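Ulmont : la collecte des emballages de vente à emporter passe au tri par matière

Lundi 20 août 2018

Le service de propreté d'Ulmont modifie à partir de cette semaine les consignes applicables aux restes de repas à emporter. Sacs en papier, gobelets, pailles et serviettes étaient jusqu'ici admis en mélange dans le bac gris. Ils seront désormais répartis en deux flux, papier sec d'une part, résiduel d'autre part. La mesure concerne 216 points de collecte, dont 106 au centre-ville.

Un essai mené en février dans le quartier de Lullemar avait porté sur nearly 1 000 sacs.

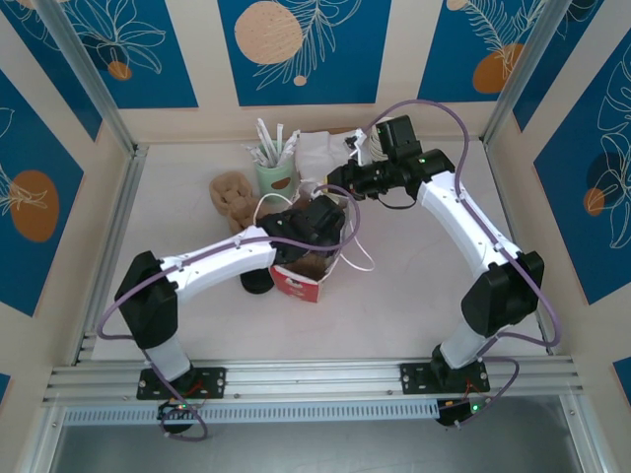

Le sac en papier doit être vidé avant dépôt. S'il comporte une anse en cordon, celle-ci est retirée et jetée avec le résiduel. Les serviettes usagées suivent la même voie, même lorsqu'elles paraissent propres - les fibres courtes ne sont pas reprises par le papetier. Gobelets et pailles restent exclus du flux papier, quelle que soit leur matière.

« La principale cause de refus est le contenu oublié au fond du sac », indique Virgilio Barredo, responsable technique du service. Un lot dont l'humidité dépasse le seuil contractuel est déclassé en totalité.

Le transport est confié à la société Filel, la mise en balles à l'atelier Abbasi. Les commerces de restauration rapide recevront une affichette à apposer près des bacs. Les demandes de bacs supplémentaires sont à adresser à Golshifteh Hassanpour, au guichet de la voirie, le matin uniquement.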